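Drollow build, thread resumed. The gripper model now loads in the simulator with the wrist camera attached. The bench in the Prekcombe workshop is booked until June, so this is all software for now.

Ground is a grass texture. Housing is matte black with a light grey trim along the top edge. One fingertip in view on the far side of the gap.
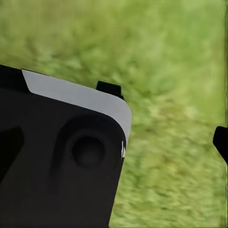

Lenka Bednárik asks whether the camera offset came from the drawing or from a ruler. She had hers 3 mm out for a month and blamed the solver.

From the drawing, then checked with a ruler. They disagreed by less than the ruler can show, so I kept the drawing.

Finger stroke is set to 110 mm. Physics runs at 50 Hz, which is low — contact gets jittery if I close on anything stiff. Will try smaller steps before touching the friction values.

Second view, same model. The round recess in the housing stays in the mesh. Filling it would save 66 triangles and I would only have to put it back later.
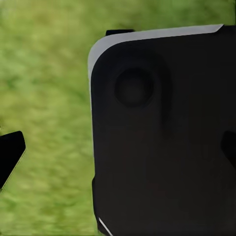 Housing on the right, finger on the left, grass out of focus.

Next: joint limits, then the Massawe servo mounts. Files go up once the names are consistent.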